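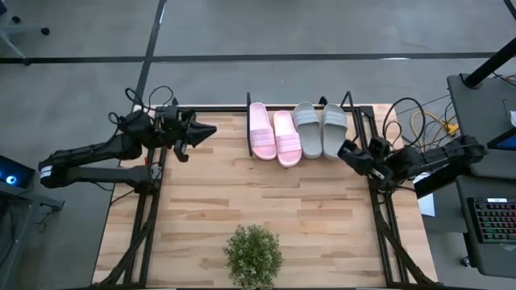
2 min read

Robots at Work: Who Puts the Shoes Away?

Think of the most boring job in your house. Is it matching socks? Putting shoes back on the rack? Now think of doing it at work, all day, with a boss.

At Nomier, a company in the town of Palville, that used to be a big part of the day. Nomier rents out sandals to swimming pools. Sandals come back in a heap, and every heap has to be sorted into pairs and set on racks. One worker could rack 146 pairs before lunch, and then, as a reward, got to do more after lunch.

So the company started teaching robots to do it.

The robots have no heads and no legs, and they don't say "beep." Each one is an arm. Two arms work across from each other at one wooden table, with a black metal shoe rack along the far side. At the end of each arm is a gripper, a kind of hand with hard fingers. Four slides, one pink pair and one light gray pair, are plenty for a lesson. The plant doesn't need sorting.

Why is it hard?

You can tell a pink sandal from a gray one without trying. You also know a left from a right (on most mornings). A robot has to be taught all of that. It uses a camera to look, a computer to decide where to reach, and motors to move. If it squeezes in the wrong spot, the sandal flops over and the robot has to start again. It never sighs or rolls its eyes, so in that way it is already ahead of most of us.

What happens to the people?

This is the part grown-ups argue about. When a machine learns a job, the people who did that job need to know what comes next. Sometimes they get a better job. Sometimes they get a shorter week and less pay, and that's not much of a present.

At Nomier, 30 people worked in sorting. In May, 20 of them moved to other work in the building: fixing straps, packing orders, and teaching the robots. The rest still sort by hand, and they are still a lot faster.

Teaching a robot is a real job. You show it how to pick up a sandal, over and over, until it gets the idea. It's like teaching a little brother, except the robot has an off switch.

Some workers like the change. Their backs hurt less. Others miss chatting over the heap, and a robot arm is a poor listener.

Try it yourself

Put on thick mittens and close one eye. Now put two pairs of shoes on a rack, toes facing you. Ask someone to time you, and ask them not to laugh.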